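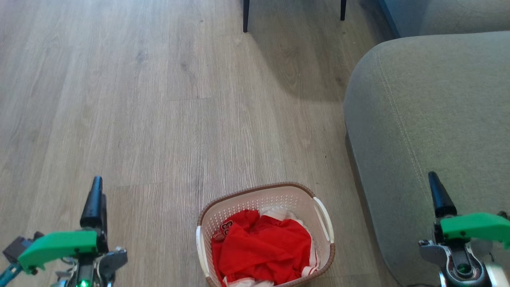
Drokau, November

Tekolico app, 2 months in. Quick one as I've got a train at half six.

Got it for the films mainly. Kultivia kept putting its price up and I was only using it for old thrillers anyway. Tekolico says 3,204 titles on the home page – fine, but a fair few are trailers or ten minute shorts, so don't get excited.

Good bits. Opens fast. Search copes with bad spelling, handy for me. Downloads work on the phone and stay put until you delete them, 400 MB or so for a full film on the middle setting. Subtitles can be made bigger, at last!

Bad bits. Ads on the free plan, 3 in a row before the film and then another lot halfway. Casting to the telly dropped out twice on me, had to start the film again both times and it didnt remember my place. The kids' section is thin. No way to hide stuff you've already seen.

Tried Pasichnyk as well – nicer menus, hardly any films. Deleted it.

Would I pay for Tekolico? For a month over winter, yes. Not the full year. Sort the casting out and I'd think agian.

Works on older tablets too, mine's ancient.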